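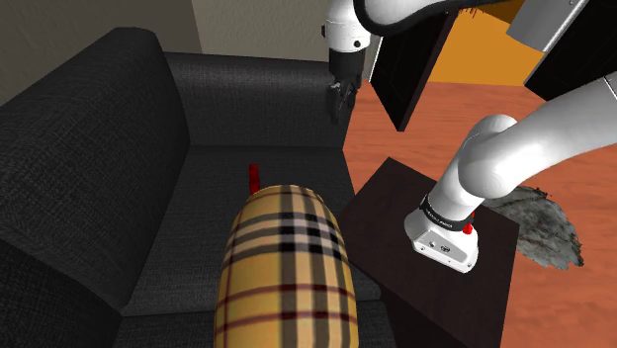 Dark grey armchair, plaid bolster on the seat.

Fabric chairs, quick notes

Doing these in a rush before the school run, so sorry for the order. Mostly things I've picked up from doing up other people's chairs in Drevelham, plus a few from Hamish Farquharson, who had the upholstery shop on Strachan Road.

Hoover first. Always. Wet dust turns to mud and you'll be there all night. Soft brush end, down the creases, cushion off if it comes off.

Dark fabric shows fluff, pale fabric shows everything else. Rubber glove, slightly damp, wipe one way only. Better than the sticky rollers and you already own one.

Tea. Blot, don't rub. White cloth or kitchen roll, nothing with a printed pattern as the colour can come off on the chair. Cold water, tiny drop of washing up liquid, blot agian.

Candle wax: let it go hard, pick off what you can, then brown paper and a cool iron. Test the iron on the back of the chair first. Not on velvet. Ask me how I know.

Check the label. W is water, S is solvent only, WS either, X means hoover and nothing else.

Arms go first. Heads and hands. Once a month in winter, more if you've got teenagers.

Bolsters and loose cushions: zip the cover shut before it goes in the wash or the teeth catch. 30 degrees, inside out. Put it back on while its a touch damp and it will pull out smooth. Feather pads, don't wash at home, I had one that took 8 days to dry and still smelt like a pond.

Smells. Bicarb through a sieve, leave overnight, hoover at breakfast. Do a hidden patch first on anything dark, it can leave a bloom.

Bobbles: cheap battery shaver, light hand, keep well off the piping.

Turn seat cushions when you change the bed. Easy to remember that way.

Wooden legs next time, and what to do about castors on carpet.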